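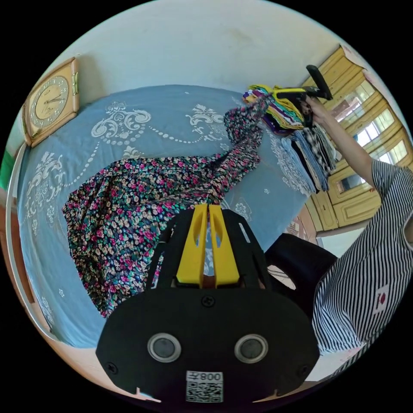
Figure 3. A floral-print garment with a dark background on a light blue printed bedspread.

4.2 Where clothes rest between wearings

The housing literature tends to treat clothing as something that is either stored or being washed. Our interviews in Runska and Indavine suggest that a large share of clothing is in neither state for much of the week. It has been worn once, or tried on and not worn, or brought in from the line and not yet put away. We call these items resting clothes. In this section we report where they were kept in the 14 households and how the people who lived there talked about them.

The bed was the most common place named. It was mentioned in every household in Runska and in all but one in Indavine. Chairs came second, then door hooks, then the tops of machines. The bed differs from the other places in one respect that matters for the analysis: it has to be cleared at night. A chair can hold the same sweater for a month. Clothes on a bed are moved at least once a day, and the move was often the point at which a decision was made about them.

Participants described three outcomes of this evening move. The clothes were folded and put away, they were carried to the wash, or they were shifted to another surface and brought back the next morning. The third outcome was more common than we expected when we designed the diary form, which at first had no box for it. We added one after the pilot in October. Entries made before that change were recoded from the comments column where the wording was clear enough, and left out where it was not.

The pattern of the bed covering came up in 6 of the interviews without our asking. Several participants said that a printed bedspread could take a few clothes on top of it without the room looking untidy, while a plain one could not (Figure 3). One woman in Indavine kept a white cover for when relatives stayed and a printed one for the rest of the year. She said the white one "shows everything you put down." A man in Runska made the opposite case. He liked a plain cover because he could find his dark socks on it.

Long garments were handled differently from short ones. Shirts and trousers were usually laid flat or folded once. Dresses, robes and wraps were more often dropped in a heap or picked up by one end and gathered over the arm. Participants gave the amount of cloth as the main reason, and the width of the bed as another. In the smaller Runska apartments the bed stood against two walls, and spreading a full-length dress meant kneeling on the mattress. This agrees in part with Ekwueme, whose study of folding in shared rooms found that garment length was a better guide to folding method than fabric weight. Our diaries did not record weight, so we cannot test the second half of that claim.

Storage space alone does not explain the results. Two of the Indavine households had built-in closets with free rails and still reported resting clothes on the bed every day. Branon makes a similar point about hallway hooks - people fill them even when a wardrobe is close by. What our participants described was mostly a matter of sorting. Clothes that had been worn once were felt to be too clean for the hamper and not clean enough for the drawer, and few of the bedrooms had a place set aside for that middle group.

Time of day also played a part. Diary entries cluster in the early morning and again between 6 and 8 p.m., when people changed after work. The longest single entry ran to 15 lines and dealt with one cotton robe over one weekend. Entries of that kind were rare, but they were useful in showing how many times a garment could be picked up and set down again before it was either worn or washed. We return to the handling counts in Section 4.3.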